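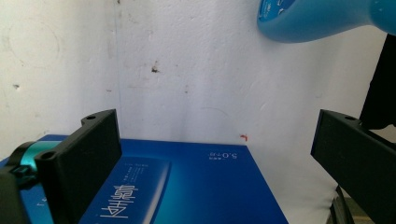 What does the new Tasten release change for people who record with hand-held grippers?
It moves the time alignment step to the start of the pipeline, so finger width, camera pose and video share one clock before any training data is written.

Home News Releases Events Contact

Tasten 7 is out as of 2 Sep 2026. The earlier version matched the streams at export, and a late video packet could shift the finger width by several samples without any warning. A policy trained on those files tended to close too early. The new version checks the offset when a recording is loaded and refuses the file if it can't settle on one value.

Dayana Salinas at Ilik wrote most of the alignment code. She tested it on 587 recordings left over from April, and 3 of them were refused. All had gaps in the pose track. The old exporter had passed them through.

The planner side is less finished. Yeoman still expects a fixed control rate, so anything recorded at a different rate has to be resampled first. Bostero users can do this with the script in the tools folder - set the rate in the config file, not on the command line, or it will be overwritten.
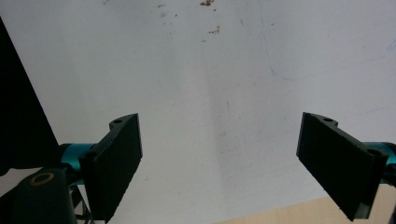

Why does pose tracking drift over a plain white surface?
The tracker needs corners and texture that it can find again in the next image, and a blank sheet gives it few of those, so it leans on the motion sensor and small errors add up.

Tasten now writes a feature count next to each pose. The default warning level is 500 per image, which suits a wide lens. Lower it for narrow ones. The count is plotted in the viewer under the pose track, and segments below the level can be left out of the export.

Comments

mkl: Does the refusal log say where the gap is? I only get the file name.

Dayana Salinas: Run it with the verbose setting and you get start and end times.

perrin_t: Resampling works here, but the gripper width comes out in meters now. Was millimeters before.

Contact the editors | Copyright Ilik | Back to top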